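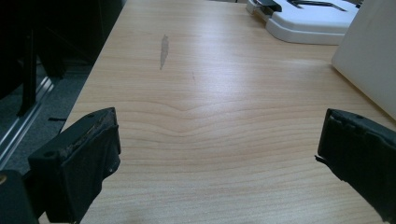
Section 4: Setting Up the Bresano Desk Frame

The Bresano is a height-adjustable desk with one motor, one handset and strong opinions about level floors. Allow an evening for this section. The sales page says 24 minutes, and we have asked the sales page how it arrived at that.

Before starting, complete Section 3 (Legs and Crossbar). If you skipped Section 3, you will know by step 2.

Tools: the hex key from the hardware bag, a Phillips screwdriver, a tape measure. A power drill is not on this list. We mention it because of the returns department.

4.1 Attaching the top

1. Lay a blanket on the floor and place the desktop on it, good side down. The good side is the one without pilot holes.

2. Set the frame on the underside with the control box toward the back. The cable should reach the left leg without being stretched. If it has to be stretched, turn the frame end for end and tell no one.

3. Start all 16 wood screws by hand before tightening any of them. People who tighten as they go generally meet a hole near the end that has moved.

4. Tighten the screws, working from the middle outward. Stop when the bracket sits flat.

CAUTION: Use only the screws supplied. Longer ones will come out the other side, where you will be able to admire them every day.

5. With 2 people, turn the desk onto its feet. Lift by the frame. The desktop makes an inviting handle and a poor one.

NOTE: Pugh tops bought before March have a different hole pattern. Use the adapter plate in the bag marked P. If there is no bag marked P, look inside the box lid, where it is taped for safekeeping and seldom found.

4.2 Leveling

1. Roll the desk frame to its final position. It has no wheels, so "roll" here means "carry."

2. Put a pencil on the desktop. If it wanders off, turn the foot under the low corner counterclockwise until it stays.

3. Repeat with the pencil facing the other way.

4.3 First power-up and reset

1. Plug the Nesska handset into the port marked H. The port marked M will also accept it and will do nothing whatsoever.

2. Plug the desk into a wall outlet. The display shows two dashes.

3. Hold the down arrow until the desk reaches its lowest point, dips slightly and comes back up. Let go. The display should now show a height.

4. Clear the space above and behind the desk, then hold the up arrow to the top of its travel. Shelves, windowsills and monitor arms are best discovered slowly.

CAUTION: Keep children, pets and knees out from under the desk while it is moving. The motor stops when it meets resistance, but it likes to be sure.

4.4 Saving a height

1. Move the desk to the height you want.

2. Press S, then a number from 1 to 4, before the display stops blinking.

3. To return to that height, hold the number. Tapping it shows you the number.

4.5 If something goes wrong

Display shows E1: The motor is tired. Leave it alone for 16 minutes. Pressing the button harder is not recorded by the handset.

Display shows E4: The load is over 98 pounds. Take something off. Your elbows count.

One end sits higher than the other: Repeat 4.3, step 3.

Desk moves down when you press up: The handset cable is reversed in its adapter. Unplug the desk from the wall, turn the plug over and reconnect.

For anything else, write to Bresbridge product support with the serial number, printed on a label under the control box. Read it before you put the printer back.

Continue to Section 5: Cable Tray.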